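Sprechernotizen zum Vortrag »Rowlands als Wohn- und Wirtschaftsstandort«
Stand der Notizen: 6. Juni 2025
Es gilt das gesprochene Wort.

Begrüßung

Sehr geehrte Damen und Herren, im Namen der Gemeindeverwaltung Rowlands danke ich Ihnen für die Einladung nach Graroston. Ich werde Ihnen darlegen, wo unsere Gemeinde heute steht, welche Flächen zur Verfügung stehen und welche Entscheidungen im Juli anstehen. Fragen nehme ich gern nach jedem Abschnitt entgegen.

(Folie 1 stehen lassen, bis alle Plätze eingenommen sind.)

Lage und Einwohnerzahl

Rowlands zählt nach der letzten Fortschreibung des Melderegisters 2.998 Einwohnerinnen und Einwohner. Die Gemeinde liegt am Oberlauf der Ulta, 8 Kilometer von Graroston entfernt, und ist über die Talstraße sowie über die Regionalbahn an die Stadt angebunden. Der Bahnhof befindet sich am südlichen Ortsrand. Von dort erreichen Sie den Marktplatz zu Fuß über die Untere Brücke.

Die Zahl der Einwohner ist in den vergangenen Jahren leicht gestiegen. Der Flächennutzungsplan ist auf eine Gemeinde mit 4.000 Einwohnern ausgelegt. Dieser Wert beschreibt die Obergrenze, für die Kanalnetz, Grundschule und Kindertagesstätte bemessen sind. Eine Zielvorgabe des Gemeinderates ist damit nicht verbunden.

(Hinweis: Die Unterscheidung zwischen Bemessung und Ziel deutlich aussprechen. In Graroston wurde sie zuletzt missverstanden.)

Ortskern und Einzelhandel

Der Wochenmarkt wird weiterhin auf dem Marktplatz abgehalten. Die Satzung wurde überarbeitet; Standgebühren werden nun nach laufenden Metern erhoben. In der Kirchgasse stehen derzeit mehrere Ladenlokale leer. Die Verwaltung führt mit den Eigentümern Gespräche über befristete Nutzungen, insbesondere durch Handwerksbetriebe aus dem Umland. Für die Instandsetzung von Fassaden im Ortskern kann ein Zuschuss beantragt werden. Anträge sind vor Beginn der Arbeiten einzureichen, die Formulare liegen im Rathaus aus.

Ärztliche Versorgung

Die hausärztliche Praxis am Bahnhof bleibt bestehen. Ergänzend soll im ehemaligen Postgebäude ein Gesundheitshaus eingerichtet werden, in dem neben Sprechzimmern auch ein Raum für kleinere ambulante Eingriffe vorgesehen ist. Die fachärztliche und stationäre Versorgung erfolgt unverändert in Graroston. Der Umbau des Postgebäudes setzt voraus, dass der Zugang von der Hofseite stufenlos hergestellt wird; hierzu liegt eine Planung vor. 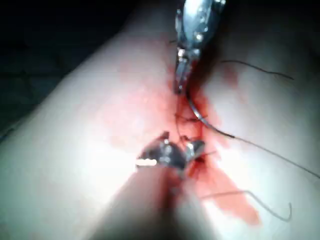 Rivine fragte bereits in der Vorbesprechung nach, ob die Gemeinde nicht zuerst den Busverkehr in den Abendstunden regeln müsse, bevor sie über neue Einrichtungen und Bauplätze rede; wer in Graroston im Schichtdienst arbeite, komme nach der letzten Bahn nicht mehr nach Rowlands zurück, und daran ändere auch ein Gesundheitshaus nichts.

Der Einwand ist berechtigt. Die Verwaltung hat beim Verkehrsverbund eine zusätzliche Abendfahrt beantragt. Über den Antrag ist noch nicht entschieden. Bis dahin verkehrt das Anrufsammeltaxi, das spätestens eine Stunde vor der gewünschten Abfahrt zu bestellen ist.

(Falls nach den Kosten gefragt wird: auf den Haushaltsplan verweisen, keine Einzelbeträge nennen.)

Gewerbe- und Wohnflächen

Das Gewerbegebiet an der Talstraße ist erschlossen. Ansässig sind dort überwiegend Betriebe des Holzbaus und der Metallverarbeitung. Im Gebiet bestehen heute 300 Arbeitsplätze. Die verbleibenden Grundstücke werden vorrangig an Unternehmen vergeben, die ihren Sitz nach Rowlands verlegen oder hier bereits ansässig sind und erweitern möchten.

Beim Wohnungsbau liegt der Schwerpunkt auf der Schließung von Baulücken. Ein neues Baugebiet am Nordhang wird geprüft. Das Bodengutachten steht aus, ebenso die Stellungnahme zur Ableitung des Niederschlagswassers in die Ulta. Ich bitte um Verständnis, dass ich zu Quadratmeterpreisen heute keine Auskunft geben kann.

(Folie mit dem Lageplan nur kurz zeigen. Die Beschriftung der Flurstücke ist veraltet.)

Weiteres Verfahren

Im Juli berät der Gemeinderat über den Entwurf des Bebauungsplans und über die Nutzung des Postgebäudes. Beide Punkte werden in öffentlicher Sitzung behandelt. Die Unterlagen werden zuvor im Rathaus ausgelegt und können während der Öffnungszeiten eingesehen werden. Schriftliche Stellungnahmen richten Sie bitte an das Bauamt.

(Überleitung zur Aussprache. Kontaktblätter am Ausgang bereitlegen.)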